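Mercury retrograde for people who don't follow it
Speaker notes — evening talk, Rumodari reading room 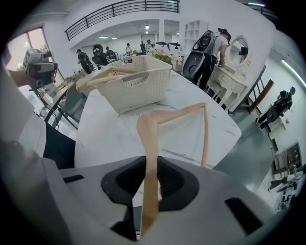
Start at seven sharp. Lights stay up for the first half so that people can write on the handouts. Say hello, say where the toilets are, ask for phones on silent.

Opening

Ask for a show of hands: who has blamed Mercury for a late train or a lost email? Wait for the laugh if there is one. Then say that the talk covers what the term means, how astrologers read it, and how to find it in your own chart. No predictions tonight. Anyone who wants a personal reading can leave their details on the sheet by the door.

What retrograde means

Mercury goes round the Sun in 88 days. We take a year. From where we stand, there are times when Mercury seems to slow down, stop, and slip backwards against the stars. It doesn't change direction in space. It is the same effect you get on a train when you overtake a slower one and it looks as if it's rolling back.

Draw this on the board. Two circles, Sun in the middle, Earth on the outer ring. Don't spend more than 4 minutes on it. In the last talk the drawing took far too long and the second half was rushed.

Each retrograde lasts about three weeks. There are three in most years, now and then four. Somebody always asks whether other planets do it. They do. All of them except the Sun and Moon, which astrologers count as planets and which never go retrograde. Venus does it least often. The outer planets spend months of every year at it, so most people have at least one retrograde planet in their birth chart.

What astrologers say about it

Mercury rules Gemini and Virgo. In the tradition it looks after speech, letters, short journeys, buying and selling, and anything with small print. When it is retrograde, those matters are said to need a second look.

Make the point about "re" words: review, revise, return, repair, reply. This is the bit people remember. Many astrologers treat the period as good for finishing old work and poor for signing new agreements.

Be fair here. Say plainly that this is a tradition of reading the sky and that there's no scientific proof behind it. People in the room will hold different views and both kinds have paid the same for a seat. If someone wants to argue the point, offer to talk afterwards and move on.

The shadow

Slide with the timeline. Explain the two shadow periods:
Before: Mercury crosses, going forwards, the stretch of sky it will later go back over.
After: it crosses the same stretch again, forwards, until it passes the point where it first turned.

So Mercury covers that part of the zodiac three times in all. Some readers at the Hokar circle count the shadow as part of the retrograde. I don't, as a rule. If you add both shadows you are looking at about two months each time, and there is hardly a clear week left in the calendar. I do look at the days when it stands still, at the start and the end. Those are called stations, and most of the older books give them more weight than the weeks between.

Signs and elements

The retrogrades in a given year tend to fall in signs of the same element, drifting slowly backwards into the next one. Go through the four elements quickly:
Fire (Aries, Leo, Sagittarius) — tempers, hasty messages, plans made too fast.
Earth (Taurus, Virgo, Capricorn) — money, work, contracts, deliveries.
Air (Gemini, Libra, Aquarius) — talk, crossed wires, friends falling out over nothing.
Water (Cancer, Scorpio, Pisces) — family, old feelings, people from the past getting in touch.

Don't read this list out word for word, it is on the handout.

Break

Ten minutes. Tea is at the back. Put the spare charts out on the side table during the break and leave the pens with them.

Finding it in your own chart

Page 49 of the Jafarzadeh tables is the one to use. It is copied on the second side of the handout. Ask people to find their birth year, then their birth date, and see whether there is an R beside Mercury. Roughly 2 in ten will have one, so there should be a few in the room. Ask them to raise a hand if they don't mind.

What to say about a birth chart with Mercury retrograde: it is traditionally read as a person who thinks things through before speaking, or who writes more easily than they talk. Some people with it say that retrograde periods don't trouble them at all. I have heard the opposite too.

If anyone doesn't know their birth time, tell them it doesn't matter for this exercise unless they were born on the day of a station. It matters for houses, and houses are the September talk.

Practical part

Keep this short. Things people can do if they want to work with the period:
Read messages twice before sending.
Keep copies.
Leave extra time for journeys.
Go back to one job that was left half done.

Add that life carries on. If your house sale completes during a retrograde, sign the papers. Nobody should put off a doctor's appointment on account of a planet, and say that clearly even if time is short.

Questions

Allow fifteen minutes. Likely ones: is it worse for Geminis and Virgos (some say so, as Mercury is their ruler), does it affect pets (no tradition on this that I know of), which software I use (Zendholm, the free version is enough for a basic chart).

Close by nine. Collect the pens. Remind people that the handout has the reading list on the back, and that the room has to be cleared by quarter past.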